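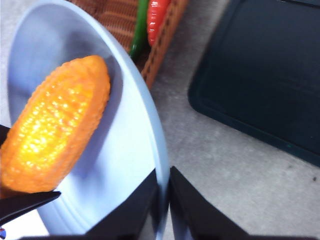

Sweetcorn and the pale blue plate

Toy food: the play kitchen gallery

Right, the play kitchen page, as promised in November and then put off until I'd finished sorting the box. If you've come over from the page about the dolls' house stairs, hello again, and no, they're still not glued.

I've been collecting toy food for longer than I've had anyone small in the house to play with it. It started with a carrier bag from the Sunday market at Illham - a muddle of fruit, a fried egg and half a burger, all for 90p - and it has spread across two shelves and the bottom of the airing cupboard. There's nothing rare in it. I just like the stuff! I like how a cheap bit of moulding can be so obviously a thing you'd eat, and I like how wrong some of it is (I have a strawberry the size of a real pear and a pear the size of a real strawberry, and they get served together).

Pictures are best looked at on a big screen if you have one, as the bumps on the corn are half the fun.

The sweetcorn

It had to go first. It's the piece everyone reaches for when they come round, grown-ups included, and I think it's down to the bumps. Rows and rows of little raised kernels, and when the light lands on them the middle goes a really bright yellow while the outside edge stays properly orange. No sweetcorn I've ever boiled was that colour. I wish it had been.

It's shiny plastic, which makes it easy to look after, though the grooves between the kernels do hold on to dust. An old soft toothbrush and a drop of washing-up liquid sorts that out. Don't go at it with anything scratchy, and don't put it in the dishwasher unless you're braver than me. I tried a banana in there once, top rack, and it came out with a bend in it that even a banana shouldn't have.

I bought the corn at Bhatia, the toy and hardware shop on the corner opposite the bus station, from the basket by the till. They used to sell the food loose, so you could buy one sausage if one sausage was all you needed. I do miss that. These days it's all boxed sets, and you end up with four of the same tomato.

The blue

I'm a bit soft about the blue. Orange and yellow food on powder blue looks cheerful in a way it never does on white, and I'd serve everything on it if I could. The plate has a nice broad rim too, so round food has a bit of a fence to stop it rolling off. Small things on flat toy plates are a misery, as anybody who has played cafes with a three-year-old and a bowlful of loose peas will know.

If you're putting a set together yourself, I'd say get your plates before your food. You can find food anywhere. Decent big plates in one plain colour are much harder, and the ones that come inside the boxed sets tend to be titchy, with room on them for a single chip. Picnic ware is worth a look at the end of summer, when the supermarkets want rid of it.

Potato or bread roll?

Now for the argument. It's round, it's a sort of orangey yellow, it's smooth with a slight shine to it, and we can't agree what it is. I've always said potato. My sister says bread roll and won't be talked out of it, and my niece has used it as a potato, a bun, a cheese and (once, in a shop game that got out of hand) a very expensive egg.

I've been through the old Flaltier leaflets to see if it's one of theirs and got nowhere. They did a vegetable set and a bakery set, and the drawings are so tiny that a blob is a blob. There's no maker's mark on mine that I can find. If you've got the same one in a box with a label on, please write in and put us out of our misery.

Lovely thing to play with in the meantime, whatever it is. It goes in soup, it goes in the bread basket, it goes under the sofa.
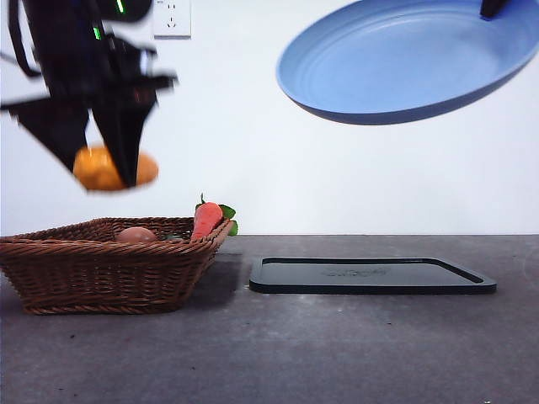 Where it all lives

I've tried most ways of storing toy food and the only one that has lasted is shallow trays. A deep box looks tidy for a day, and then everything anybody wants is at the bottom and the whole lot gets tipped on the floor. With trays you can see what you've got. Mine are the stacking kind from Flurau, the homeware place on the retail park, meant for office paper, and a tray takes a good helping of veg in one layer.

I sort by meal, which drives some people up the wall. Breakfast things in one, dinner in another, puddings in a third. My sister would have them by colour, and I'll admit her way looks prettier on the shelf, but it does mean a lobster living with the tomatoes.

The whole collection must be about 500 pieces by now if you include every loose chip and pea. I'd say 100 of those get played with and the others come out when I'm in the mood to look at them.

Giving it all a wash

Twice a year, or after a cold has been through the house, the plastic bits get a bath. Warm water, washing-up liquid, a washing-up bowl you don't mind filling with sausages. A few things I've picked up along the way:

Anything hollow with a little hole in it will drink the bathwater. Wipe those with a cloth and keep them out of the bowl, or you'll be squeezing grey dribbles out of a lemon for a week.

Painted faces and painted seeds come off sooner than you'd think, so go gently on strawberries.

Wooden pieces get a damp cloth and then a dry one, and that's all they get.

Lay everything out on a towel overnight, well spread out. I use the big beach towel and it still isn't big enough.

Sticky label gunk comes off with a dab of cooking oil and a bit of patience - wash again afterwards, or your aubergine will be slippery for ever.

Still looking for

A few gaps, in case you're having a clear-out. I'd love a decent cauliflower. I've seen plenty, and they all look like sheep. I'm also after the other half of that burger from the first carrier bag, the lid half with the seeds on, and a slice of toast that isn't chewed at one corner. Swaps very welcome, as I have more tomatoes than any household should own, plus a spare pineapple with a good full set of leaves.

I'm usually at the Illham market of a Sunday, early on, somewhere near the bacon rolls. Come and say hello, and bring your unidentified vegetables.

Tea sets and teapots will get a page of their own once I've found the lids.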